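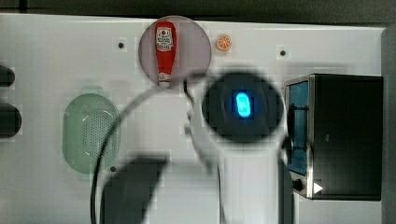 Sitent Support / Maditstead bench / Arm stops on descent with force trip, no contact
Status: open, waiting on vendor
Priority: high
Opened by: bench operator, night shift
Assigned: Čestmír Matoušek

Problem
Arm does a protective stop on the way down to the colander pick. Log says force limit exceeded on the tool. Gripper fingers hadn't closed yet and I didn't see it touch anything. Clears from the pendant, runs fine, then does it again. 17 trips in 70 attempts since the February update. Before the update we might get one in a whole shift and it was always a real bump.

Only on descent. Never on the plate pick, never on the way home. Speed doesn't seem to matter, tried it slow and it tripped anyway.

What I did first
Power cycle, full. No change.
Re-zeroed force sensor with gripper empty. Good for a few runs then back.
Reseated tool connector at the wrist. Pins look clean.
Checked payload setting. Matches the gripper.
Swapped pendant with the other bench just in case. Nope.

Reply from Čestmír
Does it follow wrist angle? Try the same pick with the wrist turned the other way and send me the trip heights. Also please don't raise the force limit to get through the shift. I know it's tempting. Leave it at 33.

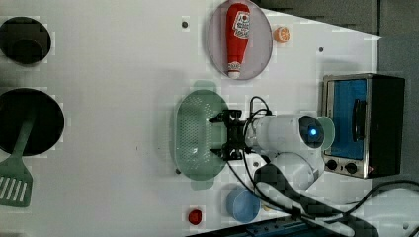

Wrist angle does matter. Turned the approach and the trips nearly went away, turned it back and got one on the second try. My guess is cable drag. The cables loop off the top of the gripper and run down along the arm, and over on the colander side the loop has to go with the wrist, so anything tight in there would pull on the tool and the sensor reads that as a push. Limit is untouched btw.

Loosened the first cable tie after the wrist and gave it more slack. Next block of runs, no trips. Then one trip, then another. So better, not fixed.

Also noticed the sensor reading creeps up while the arm is just parked. Nothing touching it. Re-zero and it starts creeping again. Could be two problems on top of each other, wich would explain why every fix half works.

Safety note, this one worries me more than the stops: after a trip the gripper opens on reset. No prompt. I had my hand in there moving the banana out of the way the first time. Nothing happened but hands OUT before anyone clears a stop, and use the e-stop if you need to reach in. Told day shift, put a note on the pendant.

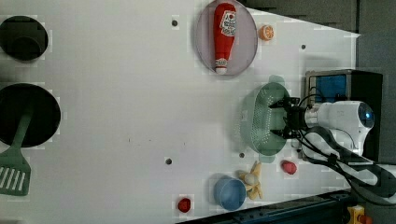 Reading time: 4 minutes

Update after talking to Šimko (they did the cable dressing)
They say the clamp at the wrist should let the cable slide and ours is pinched down hard. They are sending a different clamp. Asked if overtightening can cause the creep too, they don't know, said ask Promero.

Promero has the logs. They want a run with the old firmware and nothing else changed, same objects, same approach. Can't roll back without someone with admin, I don't have it.

Still to do
Fit new clamp when it gets here
Roll back firmware (Čestmír?)
Log the parked sensor value for an hour, cold start
Find out if open-on-reset is a setting or if thats just how it is now

Until then: turned approach only, attended runs only. If it trips 4 times in a row stop for the night and write it here with the time.

Čestmír: ok on all of that. I have admin, will do the rollback at 6 am before anybody needs the bench. Keeping ticket open.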